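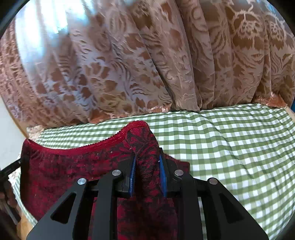
Ranton Nomination Rulings Dataset

Data card and README, version 2

Summary

The Ranton Nomination Rulings Dataset is a collection of decisions on disputes over the nomination of candidates for local office. It brings together rulings issued by election tribunals and by the ordinary courts that hear appeals from them. The dataset holds 3,032 rulings from 17 districts. Each ruling is stored as plain text and is accompanied by a record giving the basic facts of the case.

The dataset is maintained by the Nyberg Office for Electoral Records. It is intended for legal researchers, election administrators, and developers of search tools for public legal documents. This version was released on February 20, 2020, and replaces version 1 in full.

Contents

The release is made up of two parts.

rulings/ contains the text of each ruling in a separate file. Files are named by district code, year of filing, and case number.

records.csv contains one row per ruling. The columns are listed in the next section.

Fields

case_id: Unique identifier, identical to the name of the text file without its extension.
district: Code of the district in which the nomination was made.
body: Either "tribunal" or "court".
filed: Date on which the complaint was received.
decided: Date on which the ruling was issued.
ground: Main ground of the complaint, chosen from the list in grounds.txt in the rulings folder.
deadline_extended: "yes" if the ruling moved a nomination deadline, otherwise "no".
outcome: "upheld", "dismissed", "withdrawn", or "partly upheld".
appeal_of: Identifier of the earlier ruling, where the case is an appeal. Blank in all other cases.

Dates are given in year-month-day order. Where a ruling carries a date of signature and a later date of publication, the date of signature is used.

Source of the material

Rulings were obtained from the public registries of the districts concerned. Districts that keep electronic registries supplied the text directly. The remaining districts supplied scanned pages, which were converted to text with the Merix reader and then corrected by hand. Page headers, stamps, and marginal notes were removed. Paragraph numbers were kept as they stand in the original.

The district of Flidlow changed its case numbering in August of the final year covered. Rulings issued there after the change carry the new number in case_id. The old number, where one was assigned, is preserved in the first line of the text file.

Coding of grounds and outcomes

Each ruling was read by two coders working separately. Almost all differences concerned the field "ground", in cases where a complaint raised both the eligibility of a candidate and the conduct of a party meeting. Such cases are coded under the ground to which the ruling gives the greater part of its reasoning. If the ruling does not make this clear, the ground named first in the complaint is used.

An order that merely allows late delivery of papers by a single candidate is not coded as an extension of the deadline. The field deadline_extended is reserved for orders that apply to every party or candidate in the contest.

Personal information

The names of complainants, candidates, and witnesses have been replaced with role labels such as [CANDIDATE A]. Home addresses and identity numbers have been removed. The names of political parties are retained. Users must not attempt to restore names that have been removed, whether by comparison with press reports or by any other method.

Known limitations

Oral rulings are included only where a written note was later placed in the registry. Coverage of urgent applications is therefore incomplete, particularly in the weeks just before a nomination deadline.

Some scanned rulings contain tables of vote counts from party meetings. The layout of these tables was lost in conversion, and the figures should be checked against the registry copy before they are cited.

The dataset does not record whether a ruling was carried out. An outcome of "upheld" means only that the body found for the complainant.

Changes from version 1

Appeals are now linked to the rulings from which they arise.
The outcome "partly upheld" has been added. In version 1 these cases appeared as "upheld".
Duplicate files from the Flidlow registry have been removed.

Terms of use

The rulings are public documents and may be copied freely, subject to the section on personal information. The records file may be used and adapted for any purpose, provided that the source is stated and any changes are noted. The dataset is not an official register and may not be presented as one in legal proceedings.

Citation

Nyberg Office for Electoral Records. Ranton Nomination Rulings Dataset, version 2.

Corrections

Reports of errors should be sent to the records desk of the Office, quoting the case_id and the field or paragraph concerned. Accepted corrections are listed in corrections.txt and included in the next release.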